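FOR IMMEDIATE RELEASE
Sat 3 November

Nestlow opens clothes rail sorting days at the Govindasamy building, sign-ups open now

Nestlow, the home tidying and clothing care outfit, is starting its Rail Days program this month. Short sessions, small tables, one rail each. Bring a bag of clothes, leave with the ones you wear on hangers and the rest folded or ready to pass along. First round is free for Govindasamy tenants.
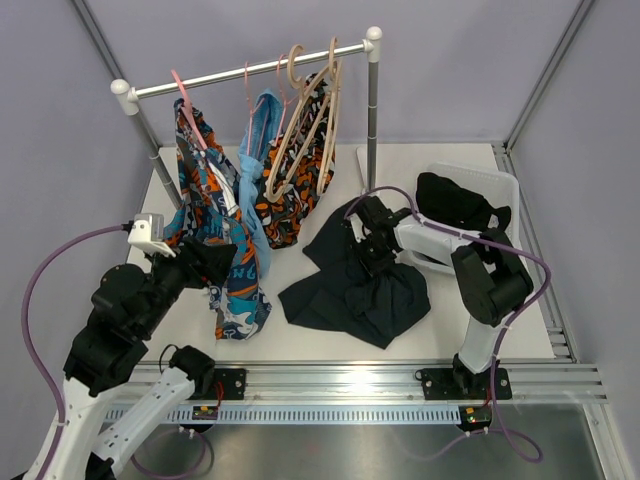
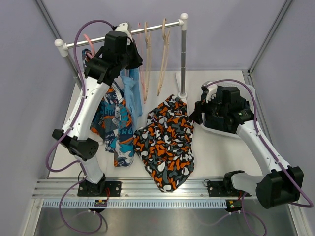
Tabletop clothes rail with patterned and light blue garments on a white work surface, lavender-gray walls behind. Photos: Nestlow

The idea came out of the October trial. Same request over and over from households: not more storage, please, just some way to get through the pile. So the program is built on one small rail. Fill it, stop, decide. Then the next lot.

"People own a wardrobe and a chair, and the chair wins," said Syafiqah Santoso, program lead at Nestlow. "A small rail makes you choose. If the shirt with the loud print goes up, something else comes down. Takes a few minutes and you don't need a whole Saturday for it."

What happens at a session:

Arrive, tip the bag out, pull one item at a time. Shake it, check cuffs and hem, decide hang or fold. Wide-shouldered hangers for heavier tops, thin ones for light stuff that bunches up. Prints next to prints if you like, plain next to plain, we don't mind. Anything undecided gets laid flat on the table and looked at last. Basket for whatever is leaving the rail.

Each session runs 40 minutes. More than 240 households put their names down during the trial, and 56 of them have asked to come back with kids' clothes, so a childrens session is being added to the schedule. Rails are the short tabletop kind so they can be used sitting down as well.

Tumeck is lending the rails and hangers for the first round. Wiva takes the outgoing clothes, provided they are clean, dry and have working zips. Missing buttons OK. No shoes, no pillows, no duvets please, there is no room for them on the van.

"We had a lot of tops come through in October that only needed a button or a hanger that fit," said Herman Pangaribuan of Wiva. "Hung properly they look like something you'd wear. In a heap on the table, you'd walk past. I took two home myself, paid for, before anyone asks."

Places and booking

23 places per day. Booking at the front desk of the Govindasamy building or by phone, same number as the rest of the Nestlow services. One bag per person, normal grocery size. Second bag only if the day is not full, ask at the desk. Latecomers get whatever time is left on there slot.

Hangers can be bought at cost on the way out. Rails are not for sale this round, Tumeck is looking at stock for the new year and will post prices when it has them.

Access is step-free from the side entrance. Parking is limited so please use the drop-off bay and move on. Bags left over at closing will be kept until the following session, then go to Wiva with everything else.

About Nestlow

Nestlow runs tidying sessions, closet visits and laundry folding classes for homes and small shared buildings. Rail Days is its first walk-in program.

Media contact: Syafiqah Santoso, Nestlow. Interviews availabe on request, mornings are best. High-res versions of both photos on request, credit Nestlow.

ENDS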